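The Man Who Sorts What Everyone Leaves Behind

Print | E-mail | 2 comments
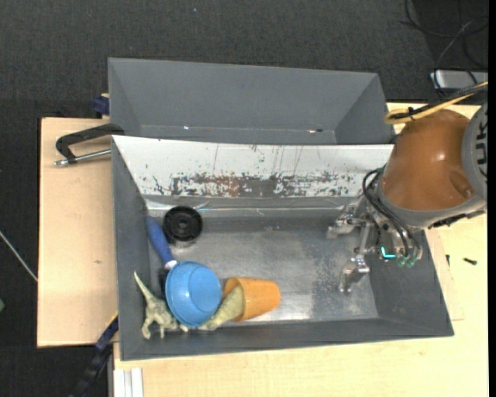 Vusumuzi Potgieter had the kettle on before I'd even found a place to put my coat, and he was already talking about bins. He runs the sorting room at Naltow, the household reuse shop on Wieczorek Street, and at 59 he says he has never had a job he liked half as much.

"People bring us a box and they're a little embarrassed by it," he told me, pouring. "There's a cup in there, a screwdriver, a toy the kids got too big for, maybe the lid to something. They say, oh, it's only junk. And I say, well, let me have a look first!"

Looking is most of the work. Everything goes into one of the big gray bins, all mixed up, and gets picked through from there. He is fond of those bins, scratches and all. When one of the seams started to go he reached for the clear tape, and he thinks that's a perfectly good repair (his daughter, I gather, has other views).

"A new one costs money, and what would it do that the old one doesn't? The dinosaurs don't mind."

There are always dinosaurs, apparently. The long-necked ones go fastest, and he keeps a shelf for them by the door, low down, where a four-year-old can reach. Cups go upside down so the dust stays out. Tools are the thing he's fussiest about, and he checks every handle himself before it goes out on the floor.

In June the shop passed along 1361 items, its best month since it moved out of the old Drirnness building. I asked whether he ever takes anything home, and he laughed for quite a while.

"My wife lets me have two things a year. I used up both by February. One was a soup ladle, and I'd do it again."

He walked me out past the tables, still talking, and stopped twice to pick something up and turn it over in his hands.

August 2023

Share (2)
Contact Naltow | © Tratell Neighborhood News | Back to top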